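**Gripper keeps dropping a glass lid, more force or different tips?**

I'm building a small arm at home (kitchen counter, laptop, way too many zip ties) and the job I've set it is taking the glass lid off my electric cooker and putting it back. Two metal fingers, dark pointed tips, camera at the wrist. It grabs sponges and spoons all day! With the lid I get it over 20 mm up and then it slides out and I yell. I'm at 80 percent force and scared to go higher with glass. Do I need new tips, or am I grabbing it wrong?

*asked by Dima Khoury*

---

**Fadi Nseir**

More force. Mine runs at full and it's fine.

---

**Adhiambo Rweyemamu** (accepted)

Please don't go to full on glass! Pointy tips on a curved rim touch at two tiny spots, so the lid just pivots and goes. I had the same trouble and ended up gluing silicone strips on mine (cut from an old baking mat, 29 mm long), then dropped the force way down. Also come in level with the rim, fingers wide open, and close slowly. My wrist view on the approach, before closing: 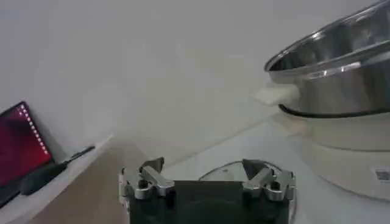

Kumiko Kawaguchi: does the silicone hold up with steam? Mine peeled after 7 lifts, and I'd used the Hivard glue everyone recommends.

Rough up the metal first, then leave the glue overnight. I only practice with the cooker off, so no idea about steam, sorry.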